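**Two finger sets on one small arm: which camera should I trust when comparing them?**

*posted by uster_bench, Thursday*

I have a six-joint arm on a cloth-covered table and two sets of fingers for its parallel gripper. Set A came with the gripper and has flat rubber pads. Set B is a printed pair from Farine with an open lattice body that gives a little under load. I want to know which set to keep before I record a larger batch of pick-and-place runs, and I'm getting different answers depending on which camera I look at.

Setup, as far as it matters:

- Controller: Probert motion box, firmware 3309, position mode, gripper force limit left at the default.
- Wrist camera on a metal bracket, fixed exposure.
- Side camera on a stand next to the table, also fixed exposure.
- Both cameras at 15 frames a second, logged by Sarum on the same machine as the controller.
- Objects: a small ball, a marker and a notebook. The marker and notebook mostly serve as things not to hit.

With set A the ball gets picked up most of the time. When it fails, it squirts out forward. With set B it rarely squirts out, but the arm often stops a bit off centre and one finger touches the ball well before the other. In the wrist view that looks like a clean approach. In the side view it's plainly off.

I scored 800 closes by hand from the wrist recordings and set B won. I then scored the same closes from the side recordings and the two sets came out level. I don't believe both results.

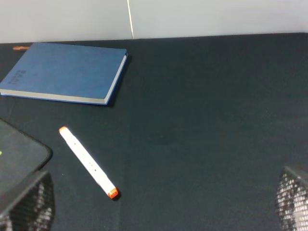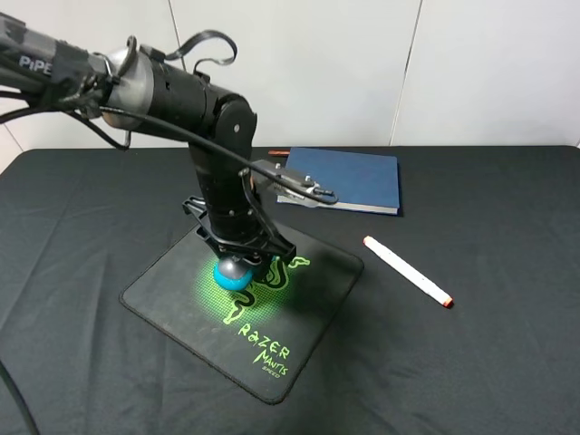 What I'd like to know:

1. Is it reasonable to score a grasp from the wrist view at all, or should that camera only be used for control?
2. Should I change the force limit between finger sets, or hold it constant so the comparison is fair?
3. Is a black cloth a bad idea with dark fingers? The neighbouring bench uses a grey one and says it makes no difference.

I'd prefer not to buy a third camera. The budget for this is the price of the fingers and that's already spent.

---

**farside_calibration**

Score from the side view, control from the wrist view. Your two results disagree because they measure different things.

A wrist camera moves with the gripper. Any error in where the whole hand ends up shows as a small shift of the object between the fingers, and at close range a wide lens makes that shift look smaller than it is along the viewing direction. The fingers are also near the lens and probably soft in focus, so the moment of first contact is hard to judge. You'll read "touching" several frames early on one side and late on the other. At 15 frames a second that covers most of the closing motion.

The side camera has the opposite weakness. It sees height and lateral offset properly but loses the ball once the fingers and bracket are in front of it. So define the outcome as something it can still see after the lift, for example:

- success: ball clear of the surface and still held when the arm reaches the lift waypoint
- partial: ball leaves the surface, then drops before the waypoint
- fail: ball never leaves the surface

Don't score "centred" or "clean" from either camera. Take that from the joint log. Every close has a finger position at the moment the motor current rises. If one finger pushes the ball before the other arrives, you'll see a short step in current, then a plateau, then the real rise. Sarum should have written both channels with the frames. If it hasn't, check that current logging is turned on, as it was off by default on the version I used.

For force, run both ways and report both. A compliant finger at the same limit as a rigid one isn't a fair test of anything except that limit. I do it like this:

1. Fix the limit at the default and run both sets.
2. For each set, step the limit down until the lift starts to fail, then go back up one step.
3. Run both sets again at their own limits.

If set B only wins in the first pass, it was winning on excess squeeze. If it wins in the third as well, keep it.

One more point on the off-centre stop. Have you redone the tool offset since changing fingers? Printed fingers are seldom the same length as the originals. If the tool point is still set for set A, the arm will go to the right place for the wrong fingers. Along the approach axis this mostly doesn't matter, but if the arm comes in at any tilt, a length error turns into a sideways error. I'd check this before anything else in the list.

---

**pickrate_1000**

lattice fingers are better, everyone at our shop switched. just use those. more runs will settle it, we did 1000 and stopped arguing

---

**slow_axis**

I'd disagree with the post above mine. More runs don't help if the tool offset is wrong. They give a very precise number for a badly set up gripper.

I agree with most of the longer answer, with two changes.

First, do your runs in alternating blocks. If set A was done in the morning and set B after lunch, you also compared a cold arm with a warm one, and small joint modules drift enough for that to show on a ball. Swapping fingers is tedious — two screws a side on ours — so I use short blocks and swap at the end of each one. Re-zero the gripper after every swap.

Second, the cloth. Colour matters less than people think for a human scorer and more than they think for a detector. If your approach pose comes from a learned detector on the wrist image, dark pads over dark fabric give it very little edge to work with, and it may be locating the ball from the top highlight alone. That would produce a steady bias in one direction, and it would look to you like poor centring. Two cheap tests:

- Put the ball on a plain light mat, leave everything else alone and see whether the offset goes away.
- Rotate the mat or cloth a quarter turn. If the offset rotates with it, the background is the cause. If it stays put relative to the arm, go back to the tool offset.

A busy printed surface under the object can do the same thing, so use something plain for the reference runs and bring the pattern back later if you want variety in the data.

I'd also watch how the camera cable is routed. On our arm a stiff cable with too small a loop pulled the bracket slightly when the last joint turned past a certain angle. The wrist calibration was good at home position and poor everywhere we used it. Put a printed target on the table, visit it from four or five wrist angles and compare the estimated positions. If they disagree by more than the pad width can absorb, fix that first.

---

**uster_bench** (original poster)

I checked the tool offset. It was still the value for set A, and the Farine fingers are longer by a few millimetres. My approach is tilted, so that accounts for at least part of it. I've entered the new length and redone the wrist calibration from five angles. Four agree. The fifth is off, and it's the one with the last joint turned furthest, so I'll be lengthening the cable loop as well.

Current logging was off in Sarum. It's on now, which means the original 800 closes can't be checked that way. I'll keep the side-view scores for them and throw out the wrist-view scores.

New plan is alternating blocks, default limit first, then each set at its own limit, on a plain light mat. I haven't tried the quarter turn yet. If anyone knows whether firmware 3309 reports motor current before or after filtering, please post it here, as the step I'm looking for is short and I'd like to know if it's being smoothed out.

---

**farside_calibration**

After filtering, on mine. There's a raw channel but you have to ask for it by name in the logger config, and it arrives at a higher rate than the frames, so line it up by timestamp and not by row.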